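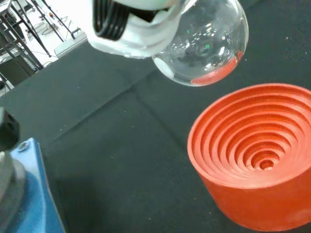
Pantelis Petridis demande d'abord le prix de la pince seule, sans le bras ni le logiciel. Réponse d'Iltville : elle n'est pas vendue séparément. Il note le renseignement dans la marge de son programme et la visite commence.

## Visite chez Iltville, mars

Iltville propose aux laboratoires de chimie une offre nommée Telter : un bras, une main, l'intégration sur la paillasse du client et un contrat de suivi. Nous étions 4 visiteurs pour la matinée. L'accueil s'est fait à l'étage, avec un exposé un peu long sur l'historique de la maison, puis nous sommes descendus à l'atelier de démonstration.

Le cas retenu est volontairement simple : prendre un petit ballon en verre à fond rond, le lever de son support, le transférer vers un agitateur magnétique chauffant. Tout chimiste fait ce geste sans y penser. Pour une main robotisée, le verre est lisse, transparent et mal repéré par les caméras, et le col offre peu de prise.

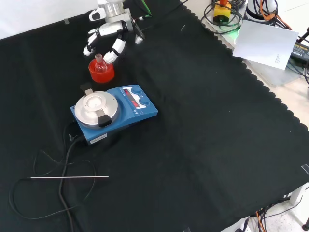 L'installation demande 2 jours sur site, d'après la documentation remise à l'entrée. Le premier est consacré à la fixation du bras et à l'arrêt d'urgence, le second à l'apprentissage des positions. Le client garde ses propres appareils. C'est un point que j'avais noté comme à vérifier, car l'offre concurrente de Wunton impose son agitateur et ses supports.

Le logiciel s'appelle Akl. Il enregistre chaque essai et permet de le rejouer à l'écran. L'interface n'existe qu'en anglais. Une version française est annoncée, sans échéance.

Sur la fiabilité, Iltville communique le chiffre de 600 transferts réalisés en interne, avec 84 reprises manuelles. J'ai demandé la répartition de ces reprises : la plupart concernent la dépose, quand le fond du ballon touche le bord du logement. La prise elle-même poserait moins de difficultés.
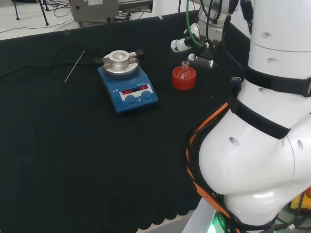
Les essais comptés ont tous été faits à froid et à vide. Pour un ballon chaud ou rempli, il n'y a pas encore de données. Le contrat prévoit une période d'essai pendant laquelle le client peut fournir sa propre verrerie, ce qui me paraît nécessaire avant toute commande.

Autres points relevés :

- formation de deux opérateurs comprise dans l'offre ;
- doigts de rechange facturés à part, tarif non communiqué ;
- pas de prise en charge des bouchons rodés ni des réfrigérants ;
- compatibilité avec une hotte à confirmer selon la hauteur utile.

Nous avons ensuite parlé du barreau aimanté. Il peut être placé dans le ballon à l'avance, à la main. La main robotisée ne le manipule pas seule dans la version actuelle. 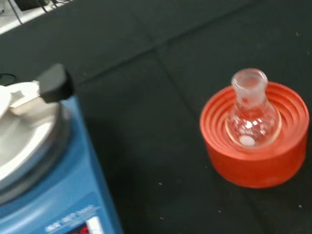 Petridis objecte que cette préparation manuelle retire une bonne part de l'intérêt pour un laboratoire qui traite de petites séries. Son équipe devrait de toute façon passer devant chaque ballon. Iltville répond que la cible est plutôt la nuit et les longues séquences, avec des ballons préparés en fin de journée.

Je reste partagé sur ce point. Chez nous, les séries longues existent, mais elles passent presque toutes par un chauffage, et c'est là que les chiffres manquent. J'ai demandé un devis pour la période d'essai, hors achat. Il doit nous parvenir en avril, avec le tarif des doigts de rechange.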